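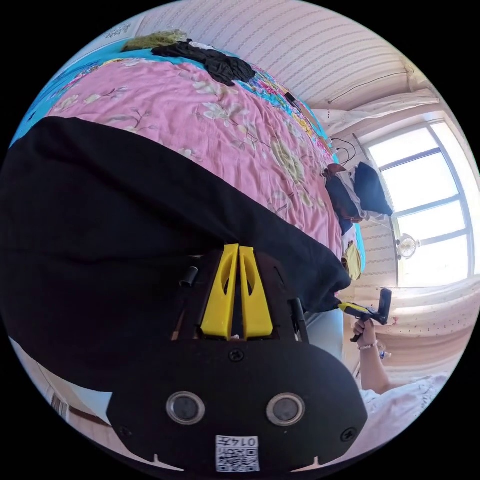
Foundation looks fine at home, orange by the time I get to work. Help?

Asked in Beauty & Skin Care

Okay so this has been driving me nuts since February. I switched to the Skomeo liquid foundation after my old one got discontinued, shade 224, and I swear it matches when I put it on. I check my jaw, I check my neck, all good. Then I get to the office two hours later and my face is a full shade darker than my neck and kind of orange. My coworker asked if I'd been on vacation (I have not been on vacation).

What I do in the morning: wash, moisturizer with SPF, wait however long it takes to find my socks, then foundation with a damp sponge, then a little powder on the nose. I have oily skin, mostly forehead and chin. I'm on the pale side with what I think is a neutral undertone, but I've never been totally sure how to tell.

Is this a shade problem or a skin problem? I paid real money for this bottle and would love not to toss it. Also if somebody can explain undertones without making me stare at my wrist veins, that would be great, mine are blue AND green.

3 answers

Olesia Panasiuk
Marked as helpful by 9 people

What you've got is oxidation, and I fought with it for years! The pigments in the foundation mix with the oil on your skin and with the air and the whole thing goes darker and warmer as it sits. Oily skin usually gets it worse. Some formulas barely budge and some drift a shade or more, so your match really was right at 7 in the morning and then wasn't.

Easy test before you blame the shade: put a stripe on your jaw on a Saturday when you're not going anywhere, leave it alone for a couple of hours, then put a fresh stripe right next to it. If the old one is darker, there's your answer. Do it once on bare skin and once over your SPF, because sometimes the two products just don't like each other.

Stuff that helped me:

Give the moisturizer a good ten minutes, and blot your forehead and chin with a tissue before you go in with anything else.

Use a thin oil-control primer. I like the Illent one, the cheap tube, but any mattifying primer should do something.

Less foundation. I was using two pumps and one is plenty if you start in the middle of your face and work out.

If it still turns, go half a shade lighter, or buy a lighter bottle of the same stuff and mix them. I've been mixing mine for ages and it saved me from throwing out a full bottle.

On undertones, skip the veins. Hold a plain white T-shirt and then a cream one under your chin by a window with no makeup on. If you look better in the cream you're probably warm, white probably cool, and if you can't tell the difference, neutral. It's not science but it got me closer than the lady at the counter did.

guest_reader

wrong shade. 224 is a warm one in most brands, get something with an N on it

Reply from the asker: I thought so too but the numbers don't mean the same thing from brand to brand, do they? My old one was 156 and it was the same color in the bottle as far as I could see.

mkp_tess

Agree with Olesia on the primer, but check how old the bottle is too. Mine from Zakharchenko started going peachy after around a year and I'd been leaving it on the windowsill over the radiator, which, yeah. Now it lives in a drawer and the new one has been fine.

The other thing is powder. I have the same oily chin, and a light dusting before foundation as well as after made a bigger difference than switching brands. It sounds backward and it feels a little weird going on, so press it in with a puff and don't swipe.

Also, ask the store! Mine took back a half-used bottle with the receipt, no questions.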